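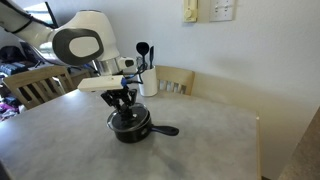 The Skavley phone sleeve is back in stock this November after selling out in the spring. It comes in charcoal, rust and moss, all in wool felt with a leather pull tab, and it now fits phones up to 17 cm long. The lining is new and has a slot for two cards. We have also added a fourth color, a plain black close to that of a small saucepan on a grey table, for people who found charcoal too light. Orders go out from the Farkas workshop within three working days.

The matching Tiro tablet sleeve will follow once the zippers arrive. The waiting list stands at 161 names, and you can join it by replying to this email.

Last updated: November

Comments

Upendo Mugo: Does the new size fit with a thin case on?

fetness407: Had the rust one two years, tab still solid. Getting moss next.

J.: Please do a laptop one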